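Folding tips I picked up at the Talik open day

I went to the Talik open day on 2nd August to see robots fold laundry, and I came home with better habits for my own bed-top folding! The people running the demo teach the job with hand-held grippers, so every move has to be slow and plain, and that suits a beginner like me.

First tip – zip the jacket all the way up and lay it flat, collar away from you. Pull the sleeves out to the sides and smooth the middle before you fold anything. 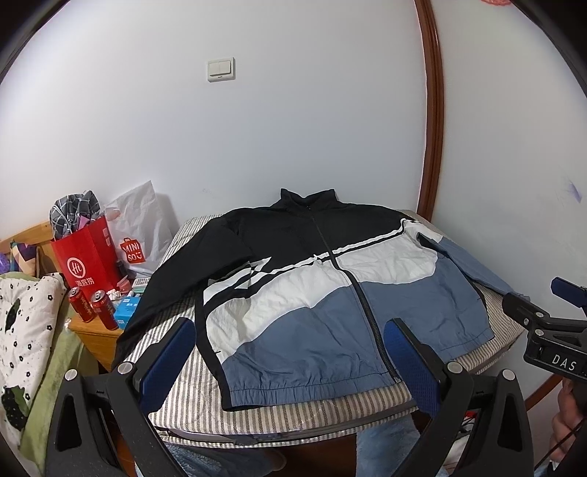 Windbreaker laid out flat, sleeves spread, grippers at the ready.

Next, bring each sleeve straight across the chest, then fold the hem up to the collar. Slippery fabric slides around, so pinch it at the seams (I used to grab it anywhere and wonder why it came undone). Stand-up collars go in last, pressed down with your palm.

I've done 52 jackets and shirts this way since, and my closet shelf finally shuts!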